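Product Review: Gatby Desk Lamp
Equipment Review Office, Ouali Study Center
September 25, 2022

The Gatby is a compact lamp intended for reading rooms and shared desks. The Center purchased 13 units in January for its second-floor study area. This review was prepared by Hajar Zerouali with comments from Ashraf Nasr, who manages the room.

The lamp is plain in appearance. A long cylindrical head is carried on a thin slanted arm, and the oval base takes up little of the desk. Four control icons are grouped on top of the base, within easy reach of a seated reader.

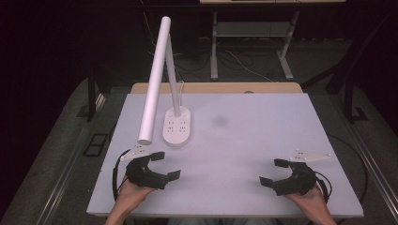
The Gatby in white, standing on a white board over a light wooden desk.

Light quality is good for the price of 32 dollars. Text remained comfortable to read through long evening sessions, and the lowest setting was suitable for screen work. The controls respond to a light touch - at times too light, as several readers changed the setting while moving a notebook. The icons are gray on white and can be difficult to find in a dim room.

A pale work surface helps the lamp considerably. It spreads the light and softens shadows near the hands, although it also shows every mark and needs to be wiped often. 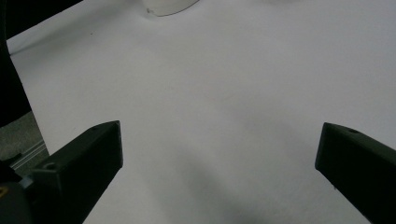 Mr. Nasr recommends a matte covering for desks used after dark, as glossy ones produced glare in our trial. The cord is adequate for a desk placed against a wall but short for a center table.

The Gatby is recommended for individual desks. Departments requiring a lamp for drafting or other wide work should consider a model with a longer arm.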